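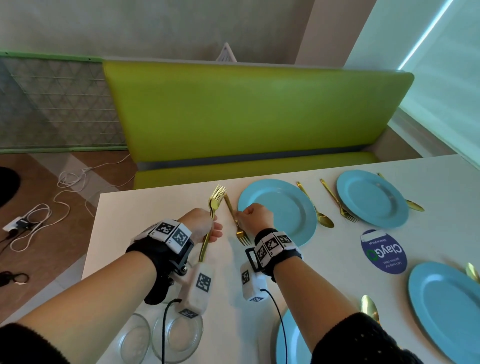 Table Setters and Clearers Wanted for the Flastamon Project

Work With Us > Dining and Events > Open Calls

5 min read

Posted 11 April 2023

We are looking for people who know how to lay a table and would like to help decide what the machines in our dining rooms learn to do. If you have worked in a canteen, a banquet hall, a hotel breakfast room or your aunt's restaurant, please keep reading. We would love to hear from you!

Plesten runs staff dining rooms and private event spaces. Last year we started bringing automation into the back of house, beginning with tray return and dish sorting. Flastamon is the next part. It covers the front: putting out plates and flatware before a service, straightening what guests have moved, and picking up afterward. The robots will learn these jobs from recordings of people doing them well, so we need people who do them well.

What you would be doing

You set tables, clear tables and set them again, wearing a tracker strapped to each wrist. The trackers have square black-and-white markers on them and a thin cable, and they pick up how your hands travel while you work. You wear a camera on your head too. A session leader gives you a layout at the start of each round (forks only, say, or four places with spoons and forks, or a half-cleared table with a few things out of line) and you get on with it at your normal speed.

We want your normal habits. If you pick up a fork in each hand and place them one after the other, do that. If you like to put all the plates down first and come back for the flatware, do that. Mireille Moussa and Fares Akl both came over from our events crew and lay the same table in completely different orders, and the recordings from both of them are some of the best we have.

Expect repetition. A round is short, and then there is another one with the plates in different spots. Some people find this very calming and some are bored stiff by lunch, so think about which one you are before you apply. The mix does change during the day. Shiny flatware and clear glass plates are hard for the cameras, so you'll see plenty of both.

What changes for the dining room team

Several of you asked this at the open house, and it belongs in the ad.

When tray return was automated, the two people on the belt moved to other stations. Ghassan Boutros went to the floor and now trains new hires on guest service. The other colleague tried prep, didn't care for it, and transferred to the bakery. Hours stayed the same. The late shift got shorter, which most people liked, though it cost the regulars their late supplement until we fixed the pay scale in the fall. We should have seen that one sooner, and we have written the supplement into the Flastamon plan from the start.

For table work we expect the early setup to change most. At present the opening crew comes in before six to lay the big room. If the robots can take the first pass, that crew would start later and spend its time checking, fixing and getting ready for guests. Somebody still has to walk the room. A robot that has put a fork down crooked does not know that Table 9 is the one with the wobble, or that the birthday group wants two chairs moved.

Clearing is less certain. Many of our tables carry the "ClayGo" sticker asking guests to clear as they go, and plenty of them do, so what is left behind is different every day. We may end up leaving clearing mostly with people. Your sessions will help us find out!

There are no layoffs tied to this project. That commitment is in the agreement signed with the staff council, and you can ask for a copy at your interview.

The roles

Demonstrators (3 positions, part time, fixed term). You record sessions in our practice dining room at the Qudah building. Contracts run through the end of July. Each demonstrator receives a completion bonus of $2,000 on top of the hourly rate, paid with the last check.

Floor reviewer (1 position, full time). You watch recordings, mark the ones where something went wrong, and spend part of each week in the live dining rooms telling us what we missed. Dining room experience is a must. Computer experience beyond email is a bonus. Tincuța Dobre has been doing this job alone since the winter and is very much looking forward to company.

Current Plesten employees can apply for either role and keep their seniority.

You might be a good fit if

- you have at least one season of paid table service, catering or canteen work
- you can stand and reach across long tables for a session of 45 minutes, with breaks between
- you don't mind a strap on each wrist and a cable by your hand
- you are willing to say "this layout makes no sense, no one would ever put a spoon there"

You don't need any background in robotics. Left-handed setters, please apply, we have very few recordings from you. Seated and adapted setups are possible too, and we'd like more of them. Tell us what you need.

Practical matters

Wear long, close-fitting sleeves or a plain short-sleeved top. Rings and bracelets come off before the trackers go on. We provide lockers and lunch. Parking at Qudah is tight, but the Curnska shuttle stops at the side gate.

Recordings are used for training and testing the Flastamon robots. They are not used to rate your speed or compare you with coworkers, and your manager does not get to see them. You can stop a session at any time and still be paid for the full slot. You can also ask us to delete a recording, up to the point where it goes into a training set. The consent form says when that is.

How to apply

Send a few lines on where you have worked and how you like to lay a table, with the subject line "Flastamon 2,611" (the job reference), to Majdi Bitar in the dining office. A résumé is welcome but a paragraph is enough. Paper applications can go in the box outside the Qudah staff entrance.

Everyone we invite gets a paid trial session before deciding. Come and try the trackers, set a few tables, and ask the team whatever you like.

We use cookies to remember your saved jobs and to see which pages are read. Accept all | Manage choices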